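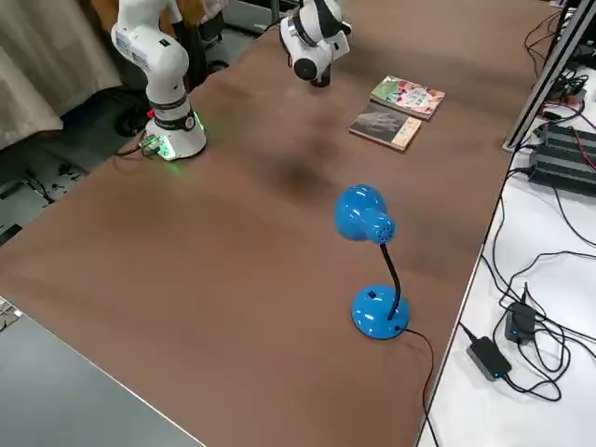
*The brown table, with both arms, the blue lamp and a couple of books.*

# Two-arm bench: questions I keep getting

I'm Aksel Ketilsson, and I've been putting this together in our shared workshop in whatever evenings I can get. People email me the same things over and over, so I've stuck the answers on one page. Last tidied up Apr 4, 2019.

## What's it for?

Handling ordinary household stuff. Books, boxes, pens, whatever I've got in my bag. I want the arms to manage things that weren't designed for a robot to pick up, and books are horrible by the way (thin, floppy, slippery covers). I love them as a test for exactly that reason!

## Do I need two arms?

No! Start with one. I ran a single arm until July and learnt loads from it. The second one doubles your cabling and makes planning much more fiddly — you're forever checking that one elbow isn't about to swing into the other.

## What does the green ring mean?

On mine, green means the arm is powered and happy to take commands. I set the colours in my own control program, which I call Stikau, so yours may well be different. Check before you put your fingers anywhere near it.

## Why brown on the tabletop?

Bare white gave me awful glare and my object finder kept losing pale things. Brown is dull and cheap. It does pick up marks and creases, and I change it when I get fed up with looking at them.

## Can you work next to it while it's on?

I do, with the speed turned right down and the stop button where my other hand can find it. Holding a box steady while the gripper comes up to the side is a good way to learn how hard it really pushes.

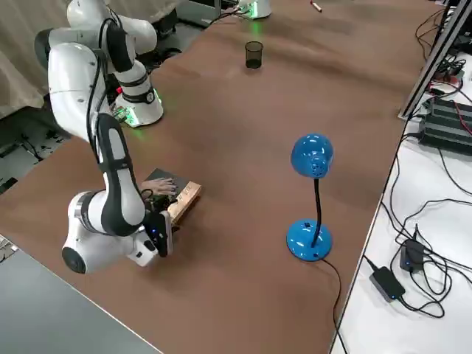 *Gripper against the side of the wooden box, hand flat on the lid.*

If your arm hasn't got a force limit you trust, please keep your hands out. I mean it.

## How long did the box routine take you?

It was attempt 42 before I got a run I'd show anyone. Most of the early ones went wrong at the corner, where the gripper came in too low and tipped the box. I raised the approach by 3 mm and it behaved much better.

## Any advice on cables?

Give them their own table. Mine live on the white one at the side, with the power bricks, and yes, it's a tangle. I label both ends of everything now, after unplugging the wrong arm halfway through a run — twice.

## Will you share the code?

Yes, once I've cleaned it up. It's over 3000 lines and a fair few of them are swearing. Drop me a line if you'd like the rough version in the meantime.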